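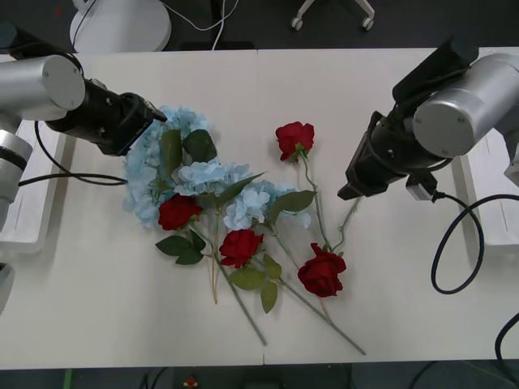
Where should a visitor stay for a first week on Lake Hellano? In the old quarter of Thevar, on the eastern shore, where the landing stage, the market and the lakeside path are all within a short walk.

Thevar has received summer guests for generations, and its older houses were built with them in mind. Many have deep balconies facing the water and a separate staircase for the upper floors, which makes them well suited to their present use as holiday apartments. The largest of these properties, the Erketer House, stands on a side street behind the market hall. It offers 16 apartments, most with one bedroom and a small kitchen. Those on the top floor look over the rooftops to the lake; those at the rear open onto a walled garden and are the quieter choice in July and August.

Guests are asked to arrive after three in the afternoon. Parking in the old quarter is limited to residents, and drivers should leave their cars at the lot beside the railroad station. A local bus connects the station with the market square until early evening.

The lake itself sets the pace of a stay here. Boats leave the landing stage throughout the morning for Lurkilex, the village on the opposite shore – a crossing of 44 minutes, with one stop on the way. Lurkilex has a small church, a bathing beach and two inns that serve lake fish at midday. Travelers who prefer to return on foot may follow the southern shore path, though the last stretch into Thevar is steep and should not be attempted late in the day.

Spring and early fall are the most agreeable seasons. Rooms are easier to find, the path is less crowded and the boats keep to their full timetable until October. In winter, service is reduced to the weekend and several restaurants close, but the Erketer House remains open, and its ground-floor breakfast room, with seating for more than 80, also welcomes visitors staying elsewhere in the town.

Reservations for the summer months are best made by the end of February. Apartments facing the lake are let for a minimum of eight nights in high season – shorter stays are accepted at the rear of the house when space permits.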